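El peón que no estaba donde decía el simulador

Llevaba dos semanas con la tarea de ajedrez en Urnow cuando empezó a fallar, y tardé otra más en entender que había empezado a fallar mucho antes. Dejo aquí el registro completo, porque la causa no aparece en la documentación y los síntomas apuntan a otro sitio.

El montaje es sencillo. Urnow es el simulador; Molari, el planificador de trayectorias; Lida es mi capa de control, unos cuantos módulos en Python que reciben una jugada en notación algebraica y la convierten en una secuencia de aproximación, descenso, cierre, elevación y depósito. El brazo es de seis ejes, con pinza de dos dedos. La tarea consiste en coger una pieza de una casilla y dejarla en otra sin tocar las demás. No hay motor de ajedrez detrás: las jugadas salen de una lista.

El primer síntoma fue una caída en la tasa de éxito. En la tanda de mayo lancé 260 episodios y fallaron 41. La tanda anterior, con la misma lista de jugadas y la misma semilla, había dado cuatro fallos. Entre una y otra solo había cambiado, según mi registro de cambios, la versión de Urnow.

Clasifiqué los 41 a mano, a partir del registro de contactos:

28 con la pieza desplazada durante el descenso, antes de cerrar la pinza.
Nueve con cierre en vacío.
Cuatro con pieza cogida y soltada durante la elevación.

El reparto me hizo pensar en un error de calibración del tablero. Si la pinza golpea la pieza al bajar, o la pieza no está en el centro de la casilla o la pinza no baja donde cree. Comprobé la transformación entre la base del brazo y el tablero. El error era inferior a un milímetro en las cuatro esquinas. Comprobé también la cinemática inversa de Molari contra la posición del efector que devuelve Urnow: coincidían hasta la cuarta cifra decimal.

Pasé entonces a ejecutar los episodios fallidos uno a uno, con el visor abierto y el paso de simulación ralentizado.

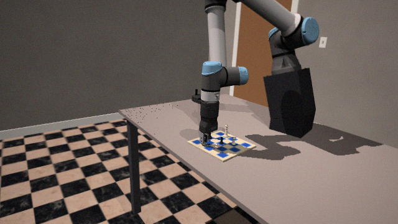
La pinza en posición baja, sobre la esquina izquierda del tablero. Render de Urnow.

En el visor no se apreciaba nada anómalo hasta el instante del contacto. La pinza bajaba vertical, los dedos quedaban a una distancia razonable de la pieza y, sin transición, la pieza salía desplazada media casilla. Los dedos no llegaban a tocar la malla visible. El registro de contactos, en cambio, marcaba una fuerza lateral de valor absurdo entre el dedo izquierdo y la pieza durante un único paso.

Ahí debería haber sospechado de la geometría de colisión. En lugar de eso perdí tres días con los parámetros del solucionador. Subí el número de iteraciones, reduje el paso de integración a la mitad, cambié el coeficiente de restitución. Los fallos bajaban un poco con cada ajuste y eso me mantuvo en la vía equivocada. Con el paso reducido a la mitad, el tiempo por episodio se duplicaba y seguían quedando más de veinte fallos.

La causa apareció cuando activé la vista de envolventes de colisión, que en Urnow está desactivada por defecto. Las piezas de ajedrez son del catálogo Hamel, que distribuye cada modelo con una malla visual y otra de colisión. La versión nueva de Urnow ignora la malla de colisión si el archivo no declara explícitamente las unidades, y en su lugar genera una envolvente convexa a partir de la malla visual. Las piezas de Hamel no declaran las unidades. El cargador no emite ningún error; solo una línea en el registro, con nivel de depuración.

Una envolvente convexa aplicada a un peón da algo parecido a un cono truncado: desaparece el cuello y toda la zona media engorda. Los dedos de la pinza bajaban hacia el cuello, donde la malla visual deja hueco, y penetraban en un volumen sólido que el visor no dibuja. El solucionador resolvía la penetración expulsando la pieza. Los cierres en vacío eran el mismo problema un instante más tarde: la pieza ya se había ido. Las cuatro caídas en elevación correspondían a agarres sobre la pared inclinada del cono, donde el contacto resbala.

Quedaba por explicar por qué no fallaban todos los episodios. La respuesta está en la altura de agarre. Lida la calcula como una fracción de la altura de la pieza, y en las piezas altas el punto cae en una zona donde la envolvente y la malla casi coinciden. Volví a mirar la lista y 133 de las 260 jugadas movían peones. Los 41 fallos estaban todos en ese grupo.

El arreglo ocupa una línea por modelo: declarar las unidades en el archivo de cada pieza. Repetí la tanda con los parámetros originales del solucionador y volvieron los cuatro fallos de antes, en las mismas jugadas. Esos cuatro son otro asunto, relacionado con piezas contiguas en la columna a, y siguen abiertos.

Cambios que he dejado en Lida:

El arranque compara el volumen de la geometría de colisión con el de la malla visual y se detiene si la diferencia supera el cinco por ciento.
Cualquier fuerza de contacto por encima del umbral antes del cierre aborta el episodio y guarda los últimos 50 pasos.
El nivel de registro del cargador queda fijado en depuración.

He enviado el caso a la lista de incidencias de Urnow con un archivo mínimo: un peón, un plano y un dedo que baja. Se reproduce en menos de un segundo. De momento está etiquetado como comportamiento previsto.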